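The Better Hand

Charmaine Mtshali had read the Pallbridge sheet twice and believed very little of it. Foam fingers, it said, would beat the old Molefe pair on anything in a kitchen.

"Anything," she said. "Even a mung bean?"

"Try the oven door first," said Oratile Visser. 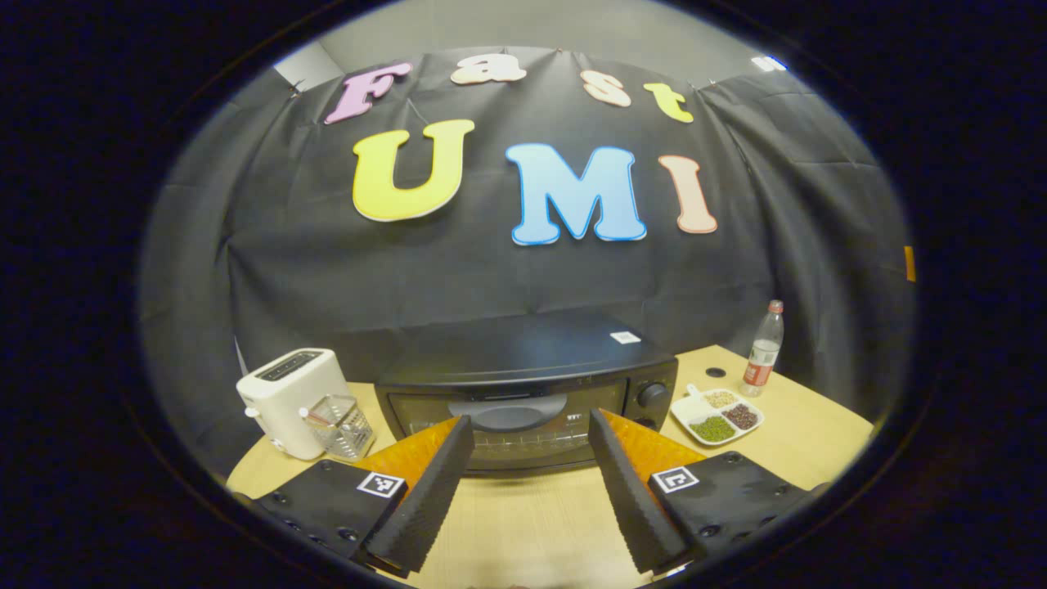

2. The Beans

She wanted 20 tries with each pair — the same dish, the same spoon. Oratile wanted lunch.

"And if yours wins?" he asked.

"Then I'll want 42," she said, and reached for the handle.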